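Puvano red board with wood knob, quick review 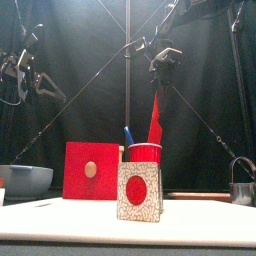
Photo: Eusebio Muñoz / Clovovar

19 Apr 2018

Had this two weeks now so here goes. Square board, red, one round wooden knob. Got it for the craft table, wanted something I could grab with one hand and move out of the way.

The knob is the best part. Smooth, good size, doesn't spin when you pull on it (my old Coltar one did, drove me nuts). It sits a bit left of center. Looked wrong to me for a day, now I dont notice.

Finish: slight texture, not shiny. Nice red. Goes with the red cup I keep markers in, pure luck. Blue marker wiped off with a damp rag, took a few passes. Dry erase would be easier I guess, haven't tried.

Stands up fine on a flat white tabletop. On carpet, forget it.

Gripes. Price, mostly. I paid 15 plus shipping and the Espinoza store has a plain one for 8, no knob. Also the box was huge for what's in it, and the instructions are one sheet of tiny print. Item number is 274 if you're searching, the site search is terible and the name alone brings up trays.

Corners okay so far. I've dropped it more than once. Will check back in September and see if the knob has worked loose.

Would buy again on sale. Full price, hmm, maybe if you really want the knob.

4 out of 5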